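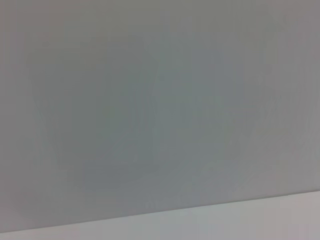
Figure 1. Wrist view: gray surface, paler strip along the bottom, no garment.

Filed under: Course notes > Robot cells > When things go wrong

Session 8: The Stale View Fault on the Drato Folding Cell
Notes revised 2023-05-04

Welcome back, and thank you for the good questions last time (I have tried to work a few of them in here, so if a paragraph seems to wander off, it is probably wandering toward one of you). Today we stay with a single fault. It's a modest one. No one was hurt, one gripper finger was bent, and the repair took less than an afternoon, but I have come to think you can learn more from a small fault with a good log than from a big one with a poor log.

The cell in question is the Drato bench at the Dreltden lab. Two arms share a white table, and the job is to take a small garment, flatten it, square it up and fold it. The vision software is the Siltunen package, which most of you met in the second lab. It uses an overhead view to find the garment and the wrist views to decide the last bit of the approach, when the fingers are close to the cloth and the overhead view is no longer much help.

What happened

In March the cell was running a long batch of children's clothes, mostly shorts. On run 141 the right arm came down beside the garment, closed, opened, moved over a little and came down again, this time hard enough to touch the table with the finger closed. The arm's own force limit stopped it. The left arm kept hold of its corner the whole time, and when the right arm backed away to its safe position the cloth was dragged after the left one and ended up over the side of the table.

The operator pressed the stop, quite properly, and wrote down the time. Please do this! I can't tell you how much easier it made everything that followed.

At first everyone blamed the grip. The fingers had been changed that morning, so it was a natural thing to suspect, and a good deal of time went into checking them. They were fine. The trouble was in the right wrist view. The camera feed had stalled, and the software went on using the last picture it had received. That picture had been taken while the wrist was turned away from the work, so it held nothing but plain surfaces, and the software read a plain view as "no cloth under the fingers yet, keep going down."

There are two mistakes folded together in that last sentence, and I'd like you to pull them apart before reading further.

Two faults, one symptom

The first is age. A picture that is old is still a perfectly good picture to look at, and nothing in it will tell you it is old. The time stamp tells you that, and the cell did check the stamp, but the limit had been set to 3000 milliseconds back when the network was slow, and it was never brought down again. Three seconds is a very long time for an arm on its way to a table.

The second is meaning. A view with no cloth in it can come from an arm that is too high, or pointed the wrong way, or past the garment altogether. The code had one answer for all of these, and the answer was to descend. Had the picture been brand new, the arm would still have gone down on the strength of it. This is the part that was missed in the first write-up, where the fix was simply to shorten the limit.

Have a look at Figure 1 again with this in mind. There's a clean slanted line near the bottom and very little else for a program to hold on to. If you were handed that view alone, could you say how far the fingers were from the table? I couldn't.

Compare it with a view that gives the software plenty to work with: pockets, seams, an embroidered basketball player near the hem, and both grippers on the cloth. 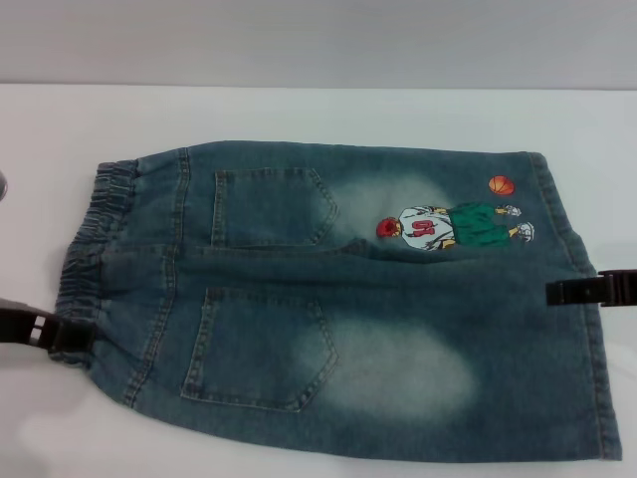 What was changed

The repair at the Wolde workshop, where the bent finger was replaced, was the easy bit. The changes to the cell took longer, and they went in one at a time so that each could be tested by itself:

- A wrist picture older than 16 milliseconds at the start of a move is refused, and the arm waits.
- During the descent, a missing picture stops the arm where it is.
- "No cloth found" now sends the arm up, with a fresh look from overhead before it tries again.
- After two failed looks the cell stops and asks for a person.
- When one arm stops, the other holds still. Backing away comes later, on a command from the operator.

That last item caused some argument. A still arm holding cloth feels unfinished, and there is a strong wish to have it let go. I side with holding still, though I'm open to being talked out of it.

For the lab

Bring your own log from the towel exercise. Find one place where your program acted on a wrist view, and write down how old that view was and what the program would have done with a blank one. Half a page is plenty. Leave the speed setting where you find it, and keep your hands outside the marked line until the arms are powered down, even when they look parked.

Course handouts, Dreltden lab | Contact the course office | Back to top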